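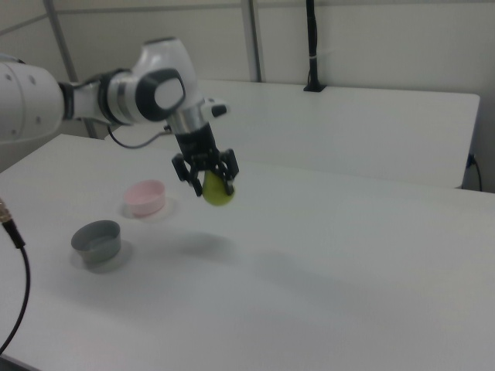 Arm and gripper holding a pear over the white tabletop, two bowls on the table.

Ticket: Overdue corrective actions on the Skovano dashboard don't match the register
Site: Prudmont plant
Product: Skovano Quality, Corrective Actions module
Priority: Normal (raised to High, then put back to Normal)
Status: Resolved

Opened by Prudmont quality office, 8:40 am

Good morning, and sorry in advance for the length of this one. I've tried to put everything in so you don't have to keep coming back to me with questions.

We keep all our corrective actions in Skovano and have done for a good while now. Since the November update, the dashboard tile headed "Overdue actions" has been showing 531. That would be a very bad month indeed! Our register holds 1,410 actions altogether, going back to when we first moved off the spreadsheets, and I know for a fact that most of those were closed and signed off long ago. When I open the register itself and filter for overdue, I get a short list that looks perfectly sensible, and I recognise every item on it.

What worries me is the monthly pack. The on-time closure figure comes off the same tile, and our target is 80 per cent. We've been comfortably over it since winter and now the chart has fallen off a cliff. The management review is coming up and I'd rather not stand there explaining a graph I don't believe myself.

Things I've tried so far:
Logged out and back in.
Cleared the browser cache, then tried a different browser.
Asked a colleague on the production side to look. Same number.
Changed the date range to this year only. The number drops but is still far too high.

Thanks so much for any help you can give.

Reply from Skovano support, 9:25 am

Thank you for such a thorough write-up, it really does save time. I've gone through the November release notes and there was a change to how the tiles work out their totals, so I don't think you've done anything wrong at your end.

Could you please open one action that you know is closed, go to the History tab, and copy me the last few lines? One of the older ones would be best. Would you also let me know whether your site uses the standard closing statuses or has its own set? You'll find them under Settings, Workflow, Status labels.

Reply from Prudmont quality office, 10:10 am

I picked an old supplier one, a Dolov delivery that came in with the wrong certificates. History tab ends like this:

Effectiveness check completed
Status changed to Closed – effective
Record locked

As for the labels, we do have our own. When Ostrowski set the system up for us they suggested splitting "Closed" into "Closed – effective" and "Closed – no further action", as our auditor at the time liked to see the difference. I'd forgotten it wasn't the normal arrangement, to be honest with you. It's just how our screen has always looked.

I've also noticed that the newer closed actions don't seem to be counted as overdue, only the older ones. I can't see any pattern beyond that.

Reply from Skovano support, 11:35 am

That was exactly the clue I needed, thank you. Each status label belongs to a group behind the scenes (Open, Waiting or Closed). Before November the tiles read the label wording, so anything starting with "Closed" was treated as closed. They now read the group instead. Your 2 custom labels were made before groups existed and so they have no group at all. Any record carrying one of them, with a due date in the past, is being counted as overdue. Newer records pick up the group when they're saved, and that's why they look fine.

The register filter still uses the old method, so your short list is the one to trust.

To put it right, an administrator at your site will need to:

Go to Settings, Workflow, Status labels.
Open each custom label and choose Closed in the Group box.
Tick "Apply to locked records" before saving. It's easy to miss, as it sits right down at the bottom of the page.
Go to Reports, Maintenance and run Rebuild totals.

The rebuild only changes the totals. Signatures, dates and attachments are left alone, and a line is added to the audit trail to say who ran it. I'd suggest doing it over lunch, as the dashboard will be slow while it works.

Reply from Prudmont quality office, 1:50 pm

All done, and the tile now agrees with the register – what a relief! I did miss the tick box the first time round, even after your warning, and had to go back and do both labels again.

The closure chart is back where it was in October. One small thing left over: the PDF of the monthly pack still shows the old number. Does that need rebuilding as well?

Reply from Skovano support, 2:15 pm

Lovely to hear. The PDF is a saved copy, so it won't refresh by itself. Open the pack, choose Reissue, and put a short note in the reason field for your document control people. The earlier issue stays on file marked as superseded.

I've asked for the group change to be added to the upgrade checklist, and I'll close this ticket now. It can be reopened by replying to it any time in the next month.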